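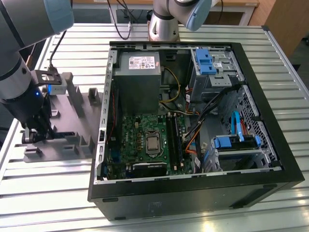 Search tips Enter keyword Go

Workshop Tips: Recording Demonstrations on a Two-Arm Bench

Notes for anyone demonstrating PC teardown and reassembly, by hand guiding or from the remote controllers. Most of them apply to other bench work. Maintained by Birgit Kettler, Estville shop.

Before you start

Unplug the computer you are working on, and leave it unplugged. Hold the power button in for five seconds to drain what is left in the board. Never open the power supply itself. It comes out as one block and goes back as one block.

Clamp or block the case. A tower on its side will slide on aluminum when an arm pushes on it, and the operator usually sees the part move and misses that the whole case moved with it. Rubber pads under the two corners farthest from the arm are enough for light work. For pulling memory or cards, add a stop on the side you pull toward.

Level the tray with the table and bolt it down through the slots. Double-sided tape creeps over an afternoon. If a tray has moved, even slightly, do not nudge it back by eye. Put it against the stop block and run the tray check again.

Wipe the gripper fingers with alcohol at the start of a session and after anything with thermal paste on it. Paste on a fingertip shows up later as a part that will not let go.

Hand guiding or remote control

Hand guiding is faster to learn and gives better contact. You feel the latch through the arm. Use it for single-arm tasks with a short reach: releasing a memory latch, seating a stick, lifting a screw from the tray.

Its weak point is your own body. Your forearm and shoulder end up in the camera view, and a policy trained on those recordings has learned from pictures it will never see at run time. If you must hand guide, record the joint path first, then step away and play the path back with the cameras on. Save the playback and discard the first pass. Check that the playback completed the task before you label it good, as small errors in the path show up most at the moment of contact.

Remote control keeps you out of view and is the only practical choice for two arms together. It costs you touch. Expect new operators to press too hard for the first day or so. Have them practice on a scrap board, and keep those episodes out of the set.

Do not mix the two methods in one folder. They differ in speed and in how the path approaches a part, and sorting them out afterward takes longer than keeping them apart.

Setting the leader arms

Match the leader to the follower before engaging. Put both in the rest pose, compare the joint readout, and engage only when every joint is within two degrees. Engaging with a mismatch makes the follower jump, and the follower does not know there is a motherboard under it.

Set motion scaling to one-to-one for reaching and to half for insertion. Switch between the two only when the gripper is clear of the case. A change of scale in the middle of a contact leaves a kink in the recorded path.

Adjust your chair so that your elbows rest at table height. Shaky insertion data comes from tired shoulders more often than from bad technique.

Route the leader cables behind you. A cable that catches on the chair arm feels exactly like the arm reaching a limit, and you will spend time looking for a fault in the wrong place.

Camera view

Fix the cameras and leave them alone. Mark the mounts with a paint pen across the joint so that a shift can be seen at a glance. At the start of each session, compare a fresh still with the reference still. The table edge and the corners of the tray are the easiest things to line up.

Light from the side and high up. Bare metal inside a case throws glare straight back, and a shiny heat spreader under a ceiling lamp turns into a white patch. If you see that on the preview, move the lamp. Lowering the exposure hides the black connectors, which you need.

Wrist cameras should see both fingertips when the gripper is closed. If one fingertip is hidden, the bracket has turned.

Tie back loose power leads before you record anything on the board. Then record a share of episodes with the leads left hanging, because real cases come that way. Note which is which in the log.

Recording the task

Break the job into short episodes. One part, one action, one place to put it down. "Remove memory stick, place in tray slot" is an episode. "Strip the computer" is a day's work and cannot be labeled in any useful way.

Start every episode from the same rest pose and end in it. Hold still for two seconds at each end. The trimming script looks for that pause, and without it you will be trimming by hand.

Decide the order of steps and write it on a card where all operators can read it. For memory:

1. Approach from above, fingers open.
2. Press the far latch with the left finger, gripper closed.
3. Press the near latch if there is one.
4. Open, straddle the stick, close at the ends.
5. Lift straight up until clear of the slot.
6. Move to the tray, lower, open, retreat upward.

Two operators who open the latches in different orders produce data that averages into neither. If someone finds a better order, change the card and start a new folder.

Move at a steady pace. Slow down before contact and stay slow until the part is free. Do not stop above the part to think. A hesitation at the same spot in many episodes will be learned as a step, and the robot will stop there too.

Vary what should vary. Shift the case a finger's width between episodes and turn it a few degrees now and then. Use different tray slots. Keep fixed what will be fixed at run time: tray height, camera mounts, gripper fingers.

Record recoveries on purpose. Let the fingers miss the stick, back off, and go in again. In the April set we had 515 episodes on the memory task and only 18 of them showed a missed grasp followed by a second try. The trained arm handled clean approaches well and, after a miss, closed on air and carried it to the tray. We recorded more misses, and that behavior became rare.

Do not fake a recovery by knocking the part away. Miss in the ways the arm misses on its own: a little to one side, a little high, one finger on top of the part.

Using both arms

Name one arm the holder and one the worker and keep those roles for the whole episode. The holder moves first and settles. The worker then comes in. At the end, the worker leaves first.

Keep the wrists on their own sides of the case where you can. When a handover cannot be avoided, do it over open table and never over the board.

A second person at the bench should watch the elbows. The operator is looking at the fingertips and will not notice one upper arm coming close to the other. Agree on a single word for stop. The person watching also keeps a hand near the emergency stop, and does not use that hand for a phone.

Connectors and cables

SATA plugs: grip the body on the wide faces and pull along the axis. If the plug has a metal spring tab, squeeze it before you pull. Never let the gripper take the cable itself, even if it works. It will work a few times and then pull the wire out of the plug.

Graphics cards: release the slot latch before lifting. This is a two-arm task for most grippers, with one arm on the latch and the other on the card. Take out the bracket screw beforehand and put it in the tray.

Drive caddies: push the tab fully in before drawing the caddy out. A half-pressed tab gives a jerky path and will wear down in time.

The processor: leave it in the socket. We do not demonstrate it with the standard fingers.

Checking and labeling

Review each batch on the same day. Play it at double speed and mark each episode good, recovered or failed. Keep the failed ones in their own folder, with a few words on the cause. "Slipped left" is enough.

Check the gripper force trace as well as the video. A flat line during a grasp means the sensor dropped out, and the episode has to go even if the picture looks fine.

Log the operator's initials, the method, the case model and the finger set. The Meinecke cases and the Sevex cases have their drive cages on different sides, and episodes without a case model cannot be sorted later. Flimside fingers are a little longer than the originals. Run the tool offset again after fitting them.

End of session

Park both arms, disengage the leaders, then cut motor power. In that order. Support the forearm with your hand as the power goes off if your model has no brakes.

Count screws back into the tray before you close the case. Copy the recordings to the shared drive and open one from there to make sure it plays.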